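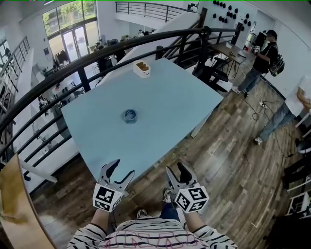

Two handheld grippers, one roll of blue tape.

The Skadow kit is sold on a simple promise. You hold a gripper in each hand, do a chore the way you'd like a robot to do it, and later a robot does it. Mestmont, which sells the kit along with a training service, calls this "teaching by doing." I've been reading their material since September and I still can't find the part where they say what happens when the teaching doesn't take.

Let me be fair about the hardware. Handheld grippers are a sensible idea. Nobody has to drive a robot arm with a joystick, which is slow and makes everyone in the room tired. People already know how to pick up a roll of tape, and with a tool in each hand they can still pick one up, if a bit clumsily. The marker blocks on top are cheap to print and easy to replace.

My trouble is with what gets sold next to it. The basic plan covers 30 hours of recordings, and Mestmont's brochure says a "typical household task" will be learned well inside that. Typical for whom? A roll of tape on a clear tabletop is about as friendly as objects get. It doesn't spill and it doesn't care which way up it lands. I'd like to see the same pitch made with a wet dishcloth, or a drawer that sticks.
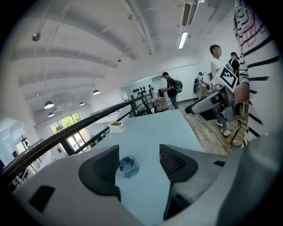 Then there's the success rate, given as 81 percent. Dorota Zawadzka, who buys equipment for a packing firm, asked the sales desk how many attempts that was based on and got a link back to the same brochure. She told me she'd fire a packer who dropped every fifth box. I think she's being a little hard on packers, but I wouldn't sign the order either.

Baiba Hunt takes the other side. She says any recording is worth having, and that the software will catch up with it. Maybe so. But the contract runs 3 years, and the customer pays while the catching up gets done. If Mestmont believes the software is close, it could charge for tasks that work and let the hours go free. I put that to them in an email 16 days ago, and I haven't had a reply.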